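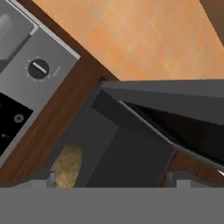
Simulation: Erfolgsquote bricht ein, wenn das Brot im offenen Fach liegt

Kategorie: Forum > Manipulation und Greifen > Lernverfahren
Drucken | Per E-Mail versenden

finik_tester
Ich trainiere gerade eine Policy in der simulierten Küche von Kistora, reines Imitationslernen aus 126 Demonstrationen. Eingabe sind die Kamera am Handgelenk und die Gelenkstellungen, sonst nichts. Auf der Arbeitsplatte greift sie das Brot in 93 von 100 Durchläufen. Im offenen Fach unter der Platte, direkt neben dem Edelstahlgerät mit dem Drehknopf, sind es noch 41 von 100. Gleiche Gewichte, gleiches Objekt. Hat jemand so einen Abfall schon gesehen?

kabelsalat
Ja, mit Drollia hatten wir das auch. Bei uns lag es an der Verdeckung. In deinem Bild verschwindet die untere Hälfte vom Laib hinter dem Greifer. Woher soll das Netz wissen, wie tief das Brot liegt? Nimm eine zweite, feste Kamera dazu.

nullraum
Sehe ich anders. Verdeckt ist das Objekt beim Griff auf der Platte auch, sobald die Hand nah genug dran ist. Ich würde erst mal die Daten anschauen. Wie viele von den 126 Demos gehen überhaupt ins Fach?

finik_tester
19. Der Rest ist Arbeitsplatte.

nullraum
Dann hast du deine Antwort. Mit 19 Demos sind 41 Prozent noch ganz ordentlich.

kabelsalat
Das erklärt einen Teil, aber nicht alles. Wir hatten bei Drollia eine ausgeglichene Verteilung und trotzdem einen deutlichen Unterschied. Die Wände im Fach sind dunkelgrau, der Finger ist dunkelgrau, da ist wenig Kontrast. Auf der orangen Platte hebt sich der Finger viel besser ab.

soliman_nutzer
Zum Kontrast: Den kann man in der Simulation leicht prüfen. Wandfarbe zufällig ändern, Policy nicht neu trainieren, nur neu auswerten. Wir haben in Soliman 893 Episoden so laufen lassen, die Farbe hat fast nichts ausgemacht. Entscheidend war die Kollision mit der Kante der Arbeitsplatte beim Einfahren. Protokolliert ihr die Kontaktkräfte?

finik_tester
Bisher nicht. Ich habe die Fehlversuche jetzt einzeln durchgesehen: 59 Stück, davon 34 mit Kontakt an der Kante, 16 mal neben das Brot gegriffen, 9 mal Zeit abgelaufen. Soliman-Erklärung passt also zum größeren Teil.

kabelsalat
Die 16 würde ich trotzdem der Sicht zuschreiben.

nullraum
Oder den fehlenden Demos. Das lässt sich aus der Auswertung nicht trennen. Dafür bräuchtest du zwei Läufe – einen mit mehr Fach-Demos und gleicher Kamera, einen mit den alten Daten und zweiter Kamera.

finik_tester
Den ersten Lauf mache ich, die zweite Kamera ist in unserem Aufbau nicht vorgesehen. Ich nehme 60 neue Demos im Fach auf und melde mich im Oktober mit den Zahlen. Startpositionen der Hand werden diesmal gestreut, das war vorher fest.

soliman_nutzer
Bitte nicht beides gleichzeitig ändern, sonst weißt du wieder nicht, woran es lag.

finik_tester
Stimmt. Dann bleibt die Startposition im ersten Durchgang fest.

Zuletzt aktualisiert: 20. August 2018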